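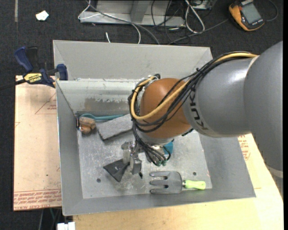
A KUKA arm over a gray metal bin.

Clindedwood wants your old batteries again

The Clindedwood recycling plan is back, and the promises have grown since February. Trindov, the hauler, now says a new drop-off on Fullo Road will keep 40 tons of household junk out of the landfill each year. Maybe. The last plan said much the same, and the bins were gone in 10 months.

Residents would pay $7 more per quarter. The flyer calls this "a small change" – small for whom, it does not say. It also leaves out where the sorted material goes once it leaves the Enache yard, a question 308 households put in writing last time and never got answered.

Sorting trash is worth doing. Paying extra for it on the strength of a flyer is another matter. Ask for the tonnage reports before you sign the form. Comments close at 5 p.m. on the last day of the month.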